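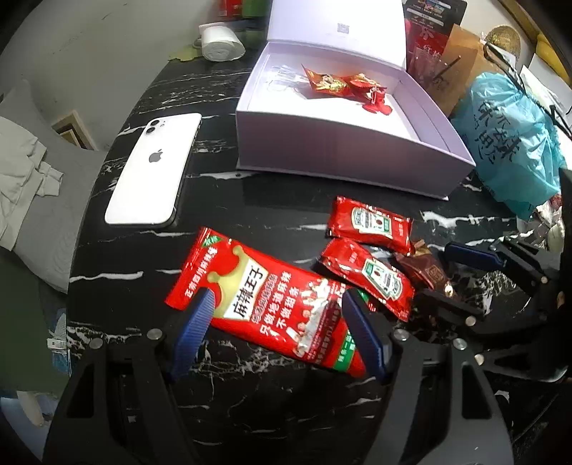 Forum > Haushalt & Ordnung > Die Krimskrams-Schublade, wie haltet ihr das?

Pusteblume_Nord
Hallo ihr Lieben, im März ziehen wir nach Gasness um und ich stehe seit Tagen vor unserer Küchenschublade, in der alles landet, was sonst keinen Platz hat. Soßentütchen vom Lieferdienst, Schlüsselanhänger, angefangene Knabbersachen, Gummibänder, Batterien, bei denen man nie weiß, ob sie noch gehen. Mein Mann möchte alles in eine Tüte kippen und weg damit, aber ich bringe das nicht übers Herz, an manchem hängt ja doch eine Erinnerung (der kleine Anhänger vom ersten gemeinsamen Jahrmarkt zum Beispiel!). Die neue Küche hat leider nur Schubladen mit 80 cm Breite und davon gerade mal drei. Wie macht ihr das?

Teekanne61
Ach, da fühle ich mit dir! Wir haben damals das Einsatzsystem von Stedley gekauft, 169 Euro, und ich habe beim Bezahlen schon ein bisschen geschluckt. Aber es liegt jetzt alles in kleinen Fächern und sogar die Kinder räumen wieder ein. Soßentütchen kommen bei mir in eine eigene Dose, und wenn die voll ist, gibt es Bratnudeln, bis wieder Luft ist.

holzwurm_k
169 Euro für Fächer? Nichts für ungut, aber dafür bekommt man fast schon eine neue Kommode. Ich nehme Schuhkartons und schneide sie zurecht, das hält bei uns seit Jahren. Und Soßentütchen würde ich vor einem Umzug sowieso alle entsorgen, uns ist mal eins im Karton mit der Tischwäsche geplatzt. Die Decke meiner Oma hat das nicht überlebt.
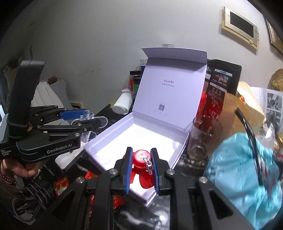 Was die Erinnerungsstücke angeht, bin ich allerdings ganz bei dir. Da gehört nichts in die Tüte, bevor man es einmal in der Hand hatte und kurz überlegt hat, woher es kommt. Meine Frau und ich haben uns dafür einen ganzen Abend genommen, mit einer Kanne Tee, und es wurde einer der schönsten in dem Winter.

Teekanne61
@holzwurm_k Schuhkartons werden bei uns am Herd immer so speckig, deshalb bleibe ich bei meinen Fächern. Aber den Abend mit dem Tee klaue ich mir!

minimal_im_sueden
Ich muss mal ein wenig dagegenhalten. Ich habe vor zwei Jahren mit der 100-Teile-Regel angefangen: 100 Kleinteile dürfen bleiben, der Rest geht. Die ersten Tage waren scheußlich, danach habe ich kein einziges Stück vermisst. Wer alles aufhebt, zieht eben auch alles mit um.

Pusteblume_Nord
Oje, da müsste ich ja jedes Gummiband mitzählen, das ist mir dann doch zu streng. Ich glaube, ich fange heute Abend mit den Tütchen an und schaue bei jedem aufs Datum. Die Anhänger kommen in die alte Blechdose von Makowska, die ist hübsch und stand bisher leer auf dem Schrank.

holzwurm_k
Gute Idee mit der Dose. Und die Batterien bitte nicht lose dazuwerfen, da lieber ein Stück Klebeband über die Pole.

Pusteblume_Nord
Mach ich, danke dir! Klebeband müsste auch in der Schublade sein, irgendwo ganz hinten.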